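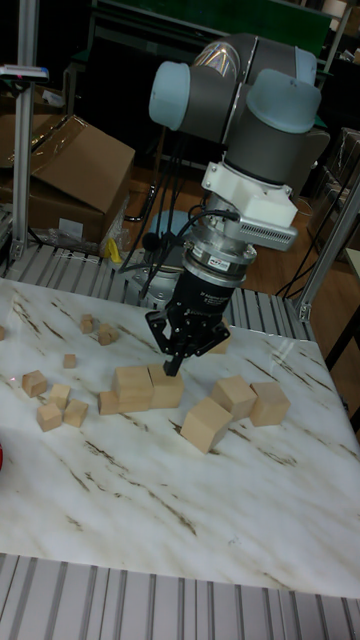 Issue 40, page 7

How to make a set of wooden blocks from one length of timber

I've made four sets of these now, for nieces, a godson and a neighbour's toddler who mostly throws them, and I get asked for instructions often enough that I'm finally writing them down. You don't need a workshop. I do mine on a folding bench outside the kitchen door in Pramow, with a hand saw and a mitre box, and stop when my fingers get cold.

What you'll need

One length of square timber, planed on all sides
A fine-toothed hand saw and a mitre box
Sandpaper in 60, 120 and 240 grit
A small square and a sharp pencil
Two clamps
Finishing oil sold as safe for toys, and old cotton rags

Choosing the wood

Beech is lovely and heavy and will outlive all of us, but it's hard work with a hand saw. Lime and birch are kinder. Pine is fine too if you can find a piece without many knots, although it dents (and the dents do give a much-loved set a bit of character!). I buy from Schmieder, where they keep a bin of short ends by the door, and my last piece was 40 mm square and 1149 mm long. I know that because Imke Fuchs at the counter measured it to the millimetre and wrote it on the end in biro, and it took me ages to sand the biro off.

Look down the length before you pay for it. A slight bow won't matter once it's in short bits, but a twist will give you blocks that rock, and you'll be cursing them every time a tower goes over.

Step 1: Mark up

Square off one end first. I always want to skip this and I always regret it. Then measure one block, mark it, carry the line round all four faces with the square, and saw it off before you measure the next one. If you mark the whole length in one go, the width of the saw cut gets nibbled off every block and the last few come out too short.

For cubes, the length of the block is the same as the width of the timber, so with a 40 mm square piece you cut at 40 mm. Cut a few at double length as well. Tall ones make doorposts and chimneys, and children seem to go for them first.
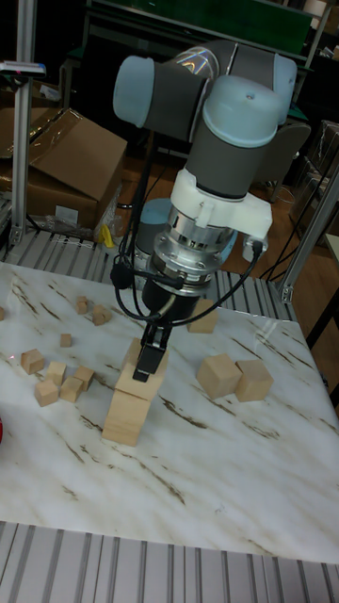 Two blocks stacked, with a tall one underneath.

Step 2: Saw

Clamp the mitre box down, then clamp the timber in it, and take long lazy strokes. Let the saw do the work, as my old woodwork teacher used to bellow across the room. Slow right down for the last few strokes or a splinter will tear off the bottom edge. A scrap of wood underneath helps a lot with that.

When your timber gets too short to hold safely, stop! Keep the stub for a sanding block or a doorstop.

Step 3: Sand the faces

Lay a full sheet of 60 grit on something flat (I use an old bit of worktop) and tape down the corners. Now rub the block on the paper, holding it low down so it doesn't tip. Only the sawn ends need the coarse stuff. Then go over all the faces with 120 and finish with 240, working along the grain wherever there is any to follow.

End grain takes forever. Put the radio on. I like to do a handful of blocks in an evening and leave the rest in a bowl for another day, otherwise I start cheating and it shows once the oil goes on.
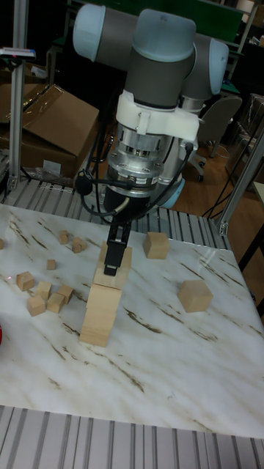 Step 4: Soften the edges and corners

Hold the block at a slant and give each edge a few strokes on the 120 paper, then roll each corner round in a little circle. You're after an edge that feels comfortable when you squeeze the block hard in your fist. Don't go mad, mind. Very rounded blocks look sweet but there's less flat face left to build on, and my first set was so pebbly that it was hopeless for anything over three storeys.

If you'd like some variety, buy a second piece in a different thickness and do the same again.

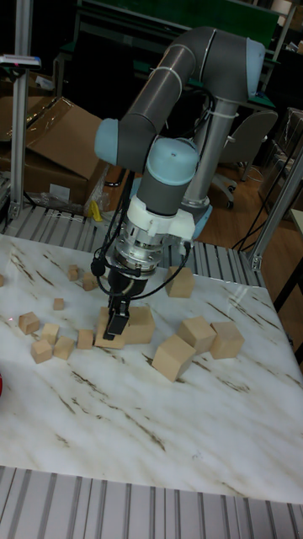

A mixed set does take more putting away, so I sew a drawstring bag to go with mine, made from whatever curtain fabric is left in the cupboard.

Step 5: Oil

Wipe the dust off with a barely damp rag and let the blocks dry overnight. The damp lifts the grain a touch, so give them one more quick rub with 240. Then put on a thin coat of oil, wait as long as the tin says, and wipe off everything that hasn't soaked in. Do it again the next day. Spread the oily rags out flat outdoors to dry before you throw them away, as they can catch fire if they're left in a heap.

You can leave them bare if you prefer. They'll go a bit grubby, and a light sanding once a year brings them back.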